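**Hearing aid users in Plimdale and Brorden will be able to get repairs and new batteries without an appointment from March, when a walk-in service opens at two sites.**

The service replaces the postal repair scheme that has been in place for patients of Plimdale Community Audiology for the past four years. Under the postal scheme, patients sent a faulty hearing aid away in a padded envelope and waited for it to come back. Many went without an aid in the meantime.

Walk-in sessions will be held at the Plimdale Health Centre and at the library in Brorden. Both will be open to anyone who was fitted with a hearing aid by the community service, whichever of the two places they live in.
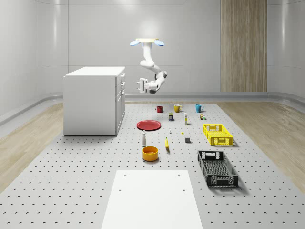
*Credit: Plimdale Community Audiology*

Mwanahawa Bakilana, the lead audiologist, said the postal scheme had been set up as a short-term measure and had stayed longer than anyone planned.

"Most of the aids that came to us in the post had a blocked tube or wax in the mould," she said. "It takes a few minutes to put right. The person had been without it for two weeks, sometimes three, and that is a long time to miss what your family is saying to you."

The service dealt with 2,069 repair requests last year. Of those, 1,160 needed nothing more than new tubing or cleaning, and could have been finished while the patient waited. The rest were split between faults that had to go back to the maker, lost or broken moulds, and aids that were working but had been set to the wrong programme.

Postal repairs will carry on for people who cannot leave home. They will have to ask for this by phone, and the service will send out a prepaid box in place of the old envelope. Patients who already have an aid away for repair do not need to do anything. It will be returned to them in the usual way.

The walk-in service will cover:

- replacing tubing and domes
- cleaning moulds and clearing blocked tubes
- battery checks and free batteries
- checking that the aid is on the right programme
- sending an aid away if it has a fault that can't be mended on site

It will not offer hearing tests or wax removal. Anyone who thinks their hearing has changed should ask for a reassessment, either at the desk or by phone. People who have been fitted within the last three years can ask for one directly. Those fitted before that will need to speak to their GP surgery first, as now.

Anyone with sudden hearing loss, or with pain or discharge from the ear, is asked to contact their GP or an urgent care service and not wait for a session.
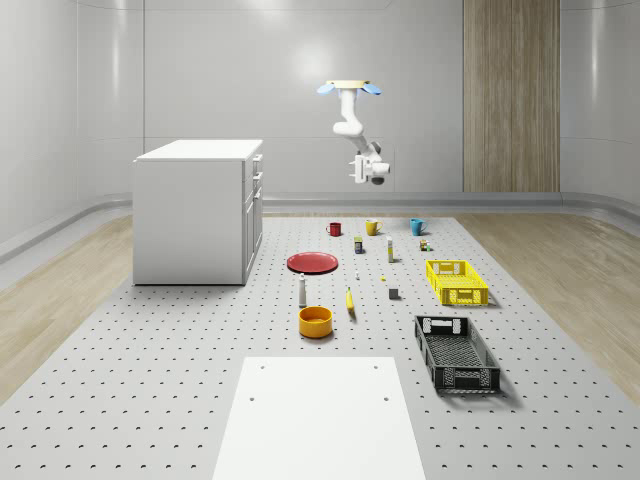
*Computer render of a white robotic arm hung from a ceiling mount, with a row of mugs at the back of the work area.*

The Brorden sessions are new. Until now the nearest audiology desk for people there has been the one in Plimdale, and the bus between the two does not run in the early evening. The library has agreed to let the service have the small meeting room beside the children's section, which has carpet, a door that closes and no air conditioning unit. Staff tried two other rooms in the building and found both too noisy for checking an aid.

A portable hearing loop will be in place at the Brorden desk. The health centre already has a fixed loop in the main waiting area, but patients have complained that it does not reach the seats by the window. Ms Bakilana said it would be tested again before the first session and that the seats would be moved if the signal was still weak.

Pouran Mirzaei, who has worn two hearing aids for eleven years and lives in Brorden, is a member of the patient group that was asked for its views on the change.

"I gave up posting mine," she said. "I used to get the bus over and hope that someone would see me. Usually they did, but you felt you were being a nuisance. I'd sooner sit in a queue and know I'm meant to be there."

She said the group had also asked for patients' names to be shown on a screen when it is their turn, because calling out names in a room full of people with hearing loss had been a regular complaint. Both sites will use numbered tickets and a screen. Staff will come over to anyone who misses their number.

The patient group had wanted an evening session at both sites. Only Plimdale will have one to begin with. The service said it did not have enough trained staff to run two evenings, and that it would look at the question again once it knew how busy the Brorden desk was.

**How the service is being paid for**

The cost of the first year is being met from the community service's existing budget, with a share of the money that was spent on postage and on the contract for handling parcels. That contract, held by the delivery firm Cillix, ends in March and will not be renewed. Prepaid boxes for patients at home will go by ordinary post.

Two assistants have been trained to carry out basic repairs, and a third will start later in the spring. An audiologist will be in the building during every session at Plimdale. At Brorden, the assistants will be able to call one by video if they are unsure about a fault.

The Amini Trust, a local charity, has paid for the equipment at the library. This includes the portable loop, a workbench with a lamp, a drying cabinet and two listening tubes for checking sound quality. The service said the equipment would stay in Brorden if the sessions ended, and could be used by other groups that meet at the library.

A survey sent to patients last autumn brought 1,482 replies. The most common request was for a place to drop in, followed by longer phone line hours. The phone line will open at 8.30am instead of 9.30am from the same time as the new sessions. A text number is also being kept on for people who find the phone difficult. Some of the people who replied said they had not known that they could use it.

Several also asked whether a friend or relative could bring in an aid on their behalf. The answer is yes, at either site, as long as they bring the patient's brown record book or a letter from the service with the patient's name on it. Staff will not be able to change the programme on an aid unless the wearer is there.

Private hearing aids cannot be repaired at the sessions. People who bought their aids from a high street shop or online should go back to the seller. The assistants can give out a leaflet on cleaning that applies to most types.

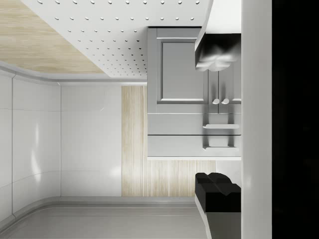
## When and where

**Plimdale Health Centre, ground floor, desk 3**
Morning sessions from 9am to 12 noon, and one evening session a week from 5pm to 7pm. Enter by the side door for the evening session, as the main doors are locked at 5pm. There is level access at both.

**Brorden Library, small meeting room**
Morning sessions from 10am to 12.30pm. There are two parking bays for blue badge holders in front of the building. The car park behind it charges 80p an hour.

Tickets will be given out until half an hour before the end of each session. Patients should bring both aids, even if only one is faulty, along with their record book and any spare moulds. Anyone who has lost the book can have it replaced at the desk free of charge.

There is a charge for lost hearing aids, and this has not changed. Aids that are broken through normal wear will be repaired or replaced at no cost.

Batteries can still be collected from the main reception at the health centre at any time during opening hours, without a ticket. Used batteries should be handed in at the same time. Brorden Library staff will be able to give out batteries outside the sessions from April, once a locked cupboard has been fitted behind the counter.

A list of dates for both sites will be posted to all current patients with their next battery reminder, and copies will be left at GP surgeries and pharmacies in the two places.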